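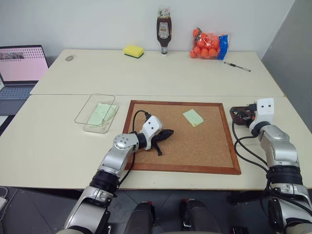 4.2 Making and fitting the panels

Households made their own inner window panels from a softwood frame and two layers of clear film. The pattern was drawn up by Yannick Vidal and is a simpler form of the Bailly frame described in Section 2. It has no mitred corners and can be cut with a hand saw. Each household was given timber, film, foam strip and a printed guide, and was asked to measure every window at three heights before cutting.

Of the 110 households that took part, 14 stopped before fitting any panels. Most of these had moved home or had been refused consent by a landlord. The remaining households made 289 panels between them. Kitchen windows were often left out, as people wanted to be able to open them while cooking.

Measuring caused more trouble than cutting. In older houses the window openings were seldom square, and a frame made to the width at the sill would often jam near the top. Households in Mornholm, where much of the housing has deep plastered reveals, tended to solve this by making the frame undersized and using a thicker foam strip. In Sutamard the more common answer was to plane one side of the frame. Both methods gave a usable fit, though the planed frames were harder to take out for cleaning. 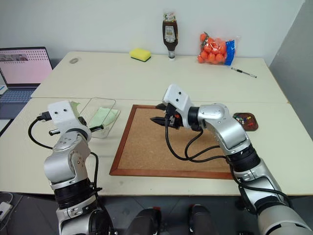
Figure 5. Work table with front and rear sections, Mornholm.

The film was fixed with double-sided tape and tightened with a hair dryer. Several people overheated one corner and had to start the sheet again. The guide was changed in March to say that the dryer should be kept moving and held a hand's width away, and fewer requests for new film came in after that.

Time spent on each panel was recorded by the households themselves in the Clokus diary. The entries are uneven. Some people counted trips to buy sandpaper or paint, while others wrote down only the time spent cutting and joining. The median for a first panel was about 200 minutes, and later panels in the same home were quicker. We have not tried to correct for the different ways of counting, and the times should be read with that in mind.

Painted frames are treated separately in Section 4.3, together with the problem of film lifting from gloss paint.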